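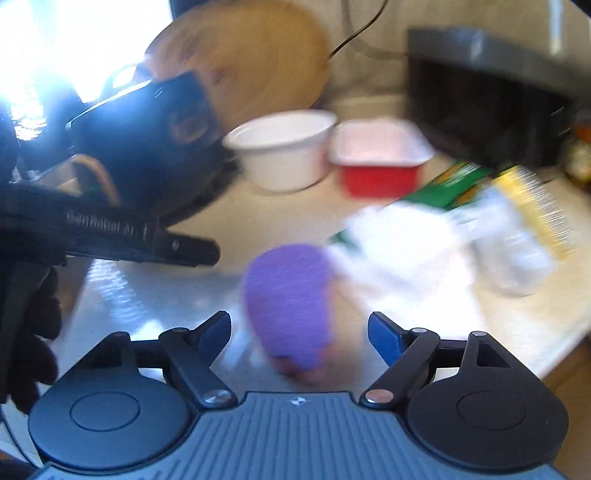

Blocage pacifique d'un chantier : que risque-t-on vraiment si on reste assis devant le portail ?

Posée par Catriona Drummond, le 25/7/22

Bonjour à tous,

Je me lance, c'est ma première question sur le site. Je fais partie d'un petit collectif de riverains qui s'oppose à l'extension de la carrière de Cemley (l'exploitant, c'est Marchuk, pour ceux qui suivent le dossier). On a fait les choses dans l'ordre : réunions publiques, courriers à la mairie, et une pétition qui a dépassé les 3 000 signatures en juin. Réponse de la préfecture : un accusé de réception.

Du coup une partie du groupe veut passer à l'étape suivante et s'asseoir devant l'entrée des camions, le matin, sans rien casser, sans s'enchaîner, juste assis avec des banderoles et du café. On serait 22 pour l'instant. Moi je suis plutôt pour, mais j'ai un boulot, deux enfants, et je n'ai jamais mis les pieds dans un commissariat autrement que pour un vélo volé !

Mes questions, en vrac : faut-il déclarer ce genre de chose ? Est-ce que les gendarmes peuvent nous embarquer directement ? Et est-ce que quelqu'un a déjà vécu ça avec des gens de tous les âges (notre doyenne marche avec une canne et elle tient absolument à venir) ?

Merci d'avance, et pardon pour le pavé.

3 réponses

Réponse de misimix

Coucou Catriona ! J'ai fait pas mal de sit-in contre la déviation de Halton, donc je te dis ce que j'en ai retenu, je ne suis pas avocate.

Pour la déclaration : oui, une manifestation sur la voie publique se déclare, en principe au moins trois jours francs avant, à la mairie ou à la préfecture selon la commune. Chez nous on a déclaré un rassemblement sur le bas-côté, et ça s'est bien passé tant qu'on restait sur le bas-côté. Attention quand même : déclarer un rassemblement ne vous donne pas le droit de bloquer la route. L'entrave à la circulation est un délit, et là les peines prévues sur le papier font un peu peur. Dans notre cas personne n'a été poursuivi, mais je ne te promets rien pour le vôtre.

En général il y a des sommations avant qu'on vous déplace. Décidez AVANT, tous ensemble, qui se lève à ce moment-là et qui reste. Nous on ne l'avait pas fait la première fois et c'était le bazar - des gens qui se disputaient par terre devant les gendarmes, je te laisse imaginer. Ensuite on a pris l'habitude de désigner trois personnes pour parler aux forces de l'ordre et aux chauffeurs, toujours les mêmes, et l'ambiance a changé du tout au tout. Les chauffeurs, parlez-leur ! Ils n'y sont pour rien et certains habitaient le village d'à côté.

Pour votre doyenne, une chaise pliante et une place à l'écart du passage, avec quelqu'un à côté d'elle. Et notez le numéro d'un avocat au stylo sur le bras, le téléphone ça se décharge.

Réponse de tonton_gravier

Ça sert à rien, ils passeront quand même. Chez nous on a tenu six semaines et la carrière tourne toujours.

Réponse de lise.b

Pas d'accord avec le message du dessus, six semaines de presse locale ça pèse quand il y a un recours derrière. Justement, vous avez déposé un recours ? Si l'arrêté d'autorisation est déjà affiché, regardez la date tout de suite, les délais filent vite et aucun sit-in ne les rallonge. Prenez rendez-vous avec une association de protection de la nature du coin, elles ont souvent un juriste.

Commentaire de Catriona Drummond

Merci !! Pour le recours je ne sais même pas, je demande ce soir au groupe. Misimix, est-ce que je peux t'écrire en privé pour ton modèle de déclaration ?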